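Notebook, hose cell, Pedcombe shop
October 15, 2026

Coffee first, then the log, because if I leave the log till after lunch it never gets written and then somebody on the late shift has to guess what I did to the program.

So, the Marsden hoses. We've been joining these by hand for as long as I've worked here, sitting on the tall stools by the window with a tub of short tubes on one side and a tub of curved hoses on the other. Push, twist, check the seat, drop it in the tray. It's pleasant enough work for an hour (I did some of my best thinking there, and most of my best gossiping) but by the end of a shift your thumbs know all about it. The two-arm cell was meant to take the pushing away from us, and since August we've been teaching it how.

Today's job was the pickup on the right arm. Left arm takes the short tube and holds it, right arm goes down for the curved hose, and the two are brought together in the middle. The left side I'm happy with and I haven't touched it. The right side still comes in a touch high when the hose has rolled, and the Marsden hoses do love to roll. I slowed the last part of the approach and brought the lower finger in flatter. Ran a batch of 40 with the new path and 2 of them needed a hand from me, both at the pickup. The batch before the change needed 8, so I'm calling that a good morning!

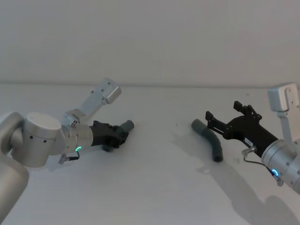 The other thing I want to get down while I remember it is how the work has shifted around, as I was asked about it by the folks from Skornard when they came through, and I gave a poor answer on the spot. A better one would be that my hands are less tired and my head is more tired. On the stools you could drift. With the cell you're listening for the odd little sounds, watching the hose settle, deciding whether to stop it or let it try again. A few of us like that and a few of us miss the stools, and I think both are fair. I'd like us to keep one bench set up for hand joining, partly for the odd sizes and partly so the new starters learn what a good seat feels like in the fingers. You can't judge the cell's work if you've never done it yourself.

Also the talking! We used to sit elbow to elbow and now whoever has the cell is over there alone for nearly 2 hours at a stretch. I've asked if the inspection table could be moved closer. It would cost us one trolley lane.

Still to do:

Try the same path with the Platen hoses, which are stiffer and may not need the slow approach at all.
Write the restart steps on a card in plain words and tape it up where the late shift will see it.
Go back over the two misses and see if the hose had rolled the same way each time.
Ask about the inspection table again, nicely.

Old path is saved under yesterday's name in case anybody wants it back. Please don't overwrite it, I'm fond of it.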